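I have been reading the booking terms for Vutalberg again, and I still don't see what the "comfort pitch" gets you. We stayed there for 5 nights in September, in the old Skiltow, and paid the extra 11 a night. For that we had a tap that three other vans were also using and a hedge on one side. The standard pitches across the lane had the same gravel and more sun.

The site was fine. Clean showers, decent bread in the morning, quiet after ten. My complaint is with the word comfort, which seems to turn up wherever a campground wants more money.
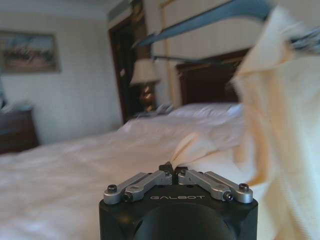
Fotska, the place up the valley, has gone further. It sells a "linen package" for people who show up in their own camper, 2 towels and a bath mat, changed halfway through the week. I have owned towels my whole adult life. A big cream-colored one, the kind that looks lovely held up by one fold, is the last thing I want in a van with a wet dog and one hook. Ours are brown and thin and they dry by lunch.

Then there is the Zulu membership, which promises savings of up to 197 over a season. I tried to get to that number with our own bookings and couldn't come close — half the sites on the list close before we ever travel, and the discount doesn't apply to weekends or anything with a hookup.

We have until 24th January to decide on Vutalberg at last year's price. I'll probably book it, standard pitch, across the lane from the hedge.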